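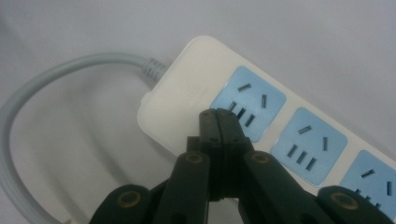 ## Re: narrow vs wide fingertips on the hand-held gripper

Hi Iestyn, hi all,

On 13 July 2023 Iestyn Ruddock wrote:

> Has anyone put the Stuter tips on something slippery yet? Ours at Fosier are great on cardboard and hopeless on glossy plastic. I'm tempted to go back to the wide Dinell ones.

Funny you should ask, I've been at the power strip all arvo with the angular tips! White housing, light blue sockets, a bit of a gloss on it, so a pretty fair test I reckon. Closed, the tips make a nice neat point and I can park them right over the slots on the first socket without losing sight of the next one along. With the wide ones I was guessing.

My grumble is the linkages. They eat both bottom corners of the camera view, and the right one sits over part of the third socket. I'd love to tilt the camera 5 or 6 degrees (has anyone tried?) before I record the next 200 grasps.

Don't bin the Dinells yet, I want them for the cable.

Cheers,
Adelmo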